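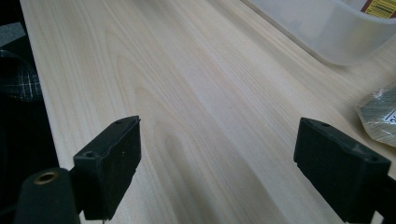 Corden releases good practice guide for hand-held gripper recording

Guide covers pad wear, fasteners, work surfaces and record keeping

April – Corden has released a good practice guide for teams that use hand-held grippers to record manual tasks for robot training. The guide is free to download and applies to any two-finger gripper with replaceable pads.

It was written with Tristano, which runs recording sites in offices and homes, and Kettunen, which makes gripper pads and mounting hardware. Drafting drew on 161 fault reports from Tristano sites. Most of the reports dealt with worn pads, screws that had worked free, or recordings that could not be matched to a particular gripper.

The guide is organised in 3 parts.

Part one covers the gripper. Operators are asked to check both pads before each session and to replace them as a pair. Pads should face each other squarely when the fingers close. Screws must sit at or below the pad surface, and any threaded insert that turns in its housing takes the gripper out of service until it is repaired. Loose wires or threads near the fingers should be secured or trimmed before recording starts. Pads are to be changed after 2000 grasps, or sooner if the surface has torn or hardened.

Part two covers the work surface. A plain tabletop is acceptable, including timber with a strong grain, and sites do not need to cover it. Packaging, containers and clothing may stay within view if they would normally be there, but anything carrying a name, address or account number must be removed or turned over. Operators should record in the light they have and note whether it is daylight or artificial. They should leave enough clear space for the gripper to open fully without touching other items.

Part three covers records. Each gripper is given its own number, and pad changes, repairs and calibration checks are logged against it. When a fault is found, recordings made since the last passed check are set aside for review. They are not deleted until the review is finished.

The guide is voluntary and does not replace workplace safety law or the manufacturer's instructions. Corden will apply it to its own recording work and will ask its suppliers to do the same.

Tristano has begun using the checklist at its Grarkden site, where 100 sessions will be audited against it. Findings will be used in the next revision.

Printed copies and a one-page checklist are available from Corden on request. Comments on the guide can be sent through the contact form on the Corden website.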